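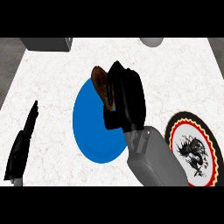
Marble countertop, pale stone with fine veining.

Glykeria's Bench -- February 2020

Well, the postman and I are on first-name terms again, so you can guess what kind of month it has been. Three parcels, two of them slot cars, and one that I'd forgotten ordering (a bag of braid, if you must know, and I already had a drawer full of it).

The big one first. I finally got my hands on the Girnel rally coupe, the 1/32 one in cream with the green roof, and I have been running it every evening since. If you remember the old Girnel cars from when I started writing these, they looked lovely on a shelf and drove like a shopping cart. The guide used to hang up in the slot on anything tighter than a second-radius curve and the back axle had so much slop you could hear it from the kitchen. So I was not expecting much! The new chassis is a whole different animal. The motor sits lower, the axle bushings fit the way bushings should, and the guide has a decent deep blade on it that stays put even when I get greedy with the throttle.

Weight out of the box is 108 grams on my scale, a little heavy for a car this size, and you feel it under braking. I took the magnet out after one evening because I like a car to slide a bit, and it needed new rear tires straight away. The stock ones are hard as candy. I put on a pair of soft urethanes, trued them, and went from hanging on for dear life to something I could lap with my left hand while drinking coffee. (Ashley Clegg says I only do that to annoy him. He may be right.)

Paint is good, with one grumble. The green on the roof runs over the window line on the driver's side of mine, and Eleri Bevan has the same fault on hers, in the same place, so I think it's the mask and we're all going to get it. The tampo printing on the doors is crisp and the driver figure has a proper face this time, even if his helmet is a size too big. The mirrors are soft rubber, thank goodness. I have a whole envelope of snapped mirrors from other makers and I'm tired of adding to it.

Now the Lolov. I've wanted to like Lolov for years. They pick cars that the other companies won't touch, odd little sedans and hill climb specials, and I'll always give them credit for that. The new one is a sedan in plain dark blue with steel wheels and no sponsors on it at all, and the shape is spot on, right down to the droopy nose. But out of the box mine would not do a single clean lap. The body screws were done up so tight the chassis had bowed, and the pickup braids were folded flat against the guide. Half a turn back on each screw, braids fluffed out, a drop of oil on the axles, and it woke up. I still think a beginner opening that box would have been pretty disappointed, and at that price they'd have a point.

Howells have told the shops that their long-tail racer has slipped back again, to November now. I've had one on order for so long that I changed my mind about the color, changed it back, and moved house. The sample I saw at the Cilivstead swap meet had the wrong rear wing on it, so if the wait means they're fixing that, fine, I'll hush.

Speaking of Cilivstead, thank you to everyone who came over to my table to talk. I sold most of the spares boxes and came home with more than I took, as always. Razia Tanoli found a boxed set with the original hand controllers for less than the price of a tank of gas and walked around with it under her arm looking like she'd robbed a bank. The lap counter on the open track read 618 by the time they switched it off, and a fair few of those were kids who had never held a controller before. Lovely to see, even with the crashes. Especially with the crashes.

A quick answer to Ffion Wynne, who wrote in to ask about cleaning old plastic track. I use plain lighter fluid on a cotton rag for the rails, windows open, power off, and leave it a good while before running anything. For the plastic itself, warm water with a little dish soap and an old toothbrush. Please don't use steel wool on the rails, Ffion. The little fibers get into the motor magnets and you'll be picking them out with tape until summer. A track rubber or a fine scouring pad is plenty -- and if the joints are loose, give the rail ends a gentle squeeze with pliers before you blame the cars.

Next time I'll have tire results, since I've got four brands of urethane to try on the same coupe and a new notebook to write it all down in. If you have a favorite you think I should add, send me a note before I start gluing.

Glykeria Chrysikopoulos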